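Reading order for the Grukeris novels?

My book group picked The Salt Ledger for October and I only just noticed it's the third one in the Grukeris cycle. Do I need the first two? I have the Litolden paperback, 400 pages in pretty small print, and the translator's note at the front talks about characters I've never heard of. I'm 30 pages in and already lost on who the aunt is.

I mostly read in the evening once the house is quiet, so I'm not fast. If I have to squeeze in two more books I'd like to know now!

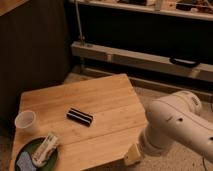

A wooden table

Also, is the older translation any better? The library has that one.

Posted 23 July 2026

Zdenka Hodžić
You can start with the third, I did. The aunt is the mother's half sister who sold the mill in book one, and once you know that, most of the kitchen arguments make sense. If you have time for only one more, read the first (it's short, 12 chapters, and much funnier than the rest). I'd skip the second until later. It's nearly all letters and I gave up on it twice before it clicked. As for the translation, the old Binilico edition drops the whole ferry chapter, so stay with what you have.

Fatos Mladenović
Read them in order or don't bother, is my opinion. Chapter one of The Salt Ledger gives away who dies in the second book. I do like the old translation though, the dialogue sounds more like people talking. Didn't know about the ferry chapter, going to check my copy tonight.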